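4 min read

The grasp planner has been the slow part of our laundry stack since I moved it over to Trindley last May. It looks for a lifting point on whatever cloth is on the bed, hands it to the arm controller, and then waits for the second hand to agree. That waiting is what I have been working on this week. 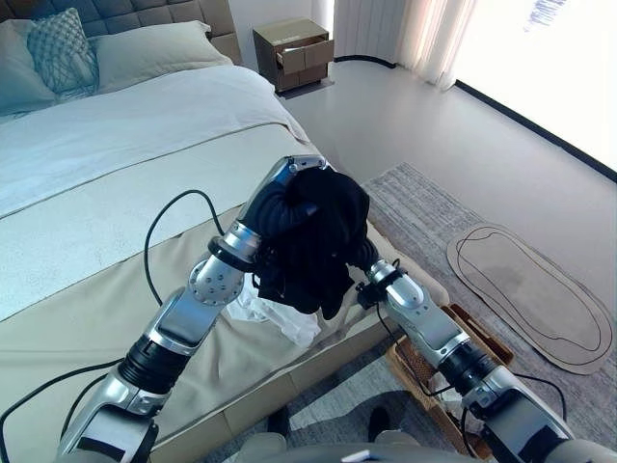

Nele Ostermann thinks I should drop the shared plan and let each arm run its own loop, with a lock only for the moment both hands are on the same garment. She tried that on Rollari and got fewer stalls, but more tangled sleeves.

I may still do it. For now I have kept one planner and cut the number of candidate points it scores from 95 to 11. Most of the old ones sat within a finger's width of each other, so scoring them all was wasted time. Planning used to take up to nine seconds and is now short enough that I stopped timing it.

Seams are still a problem. The segmentation model likes to treat a line of stitching as the edge of the cloth, and then the planner picks a point with far too much fabric behind it.
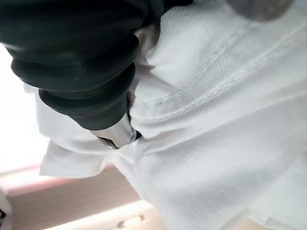
I added a check that compares the line with the depth map and throws it out if the height is much the same on both sides. It misses thick hems — I have a branch for those, not merged.

Next is the drop into the basket. The release height is a fixed number in the config, and it ought to come from perception.
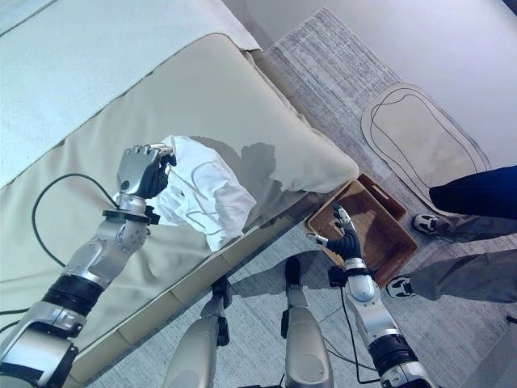
The basket pose is only read once, at the start of a run. I want it refreshed before every release, and the config value kept as a fallback.

Filed under: Robots, Code, Work notes

Back to top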